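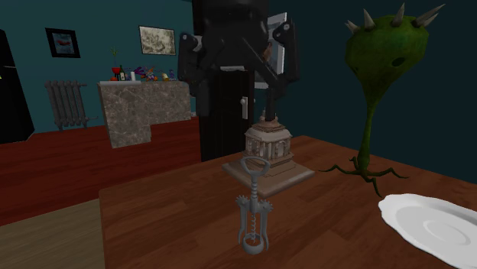

Wing corkscrew on a wooden table

Looking after a CPR manikin at home

Wipe the face after every practice session, even if you used a face shield. Mix a teaspoon of mild dish soap into 400 ml of warm water and use a soft cloth. Keep alcohol gel off the chest skin; on the older Jendamum torso it leaves a dull patch that won't come out.

Take the lung bag out before you wash anything else. Spare bags for the Lis adult head come in packs of 49 and fit the Ustari head too, if you trim the collar.

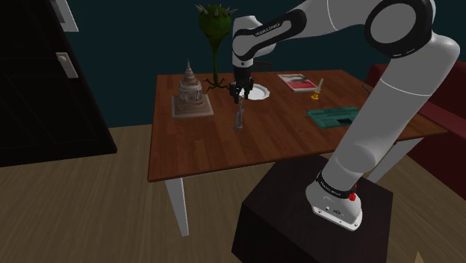

Let the jaw and the face piece air dry overnight on a rack. Don't use a hair dryer. Once they are dry, dust the neck joint with a little cornstarch and work the head back and forth a few times.

If the chest clicker goes quiet, check the spring. It slips off its peg more often than it breaks. A new one from Prasesden weighs next to nothing and goes in with a flat screwdriver.

Store the torso on its back with nothing on top of it. Replace the foam block after 700 compressions if it's the thin kind.

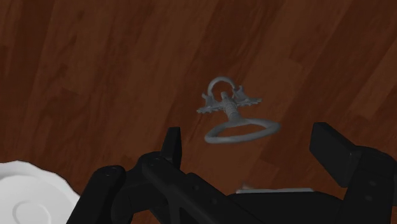
One reader writes that an old pillowcase works better than the zip bag for storage, and that hers has kept the skin from getting sticky for 3 summers in a hot garage.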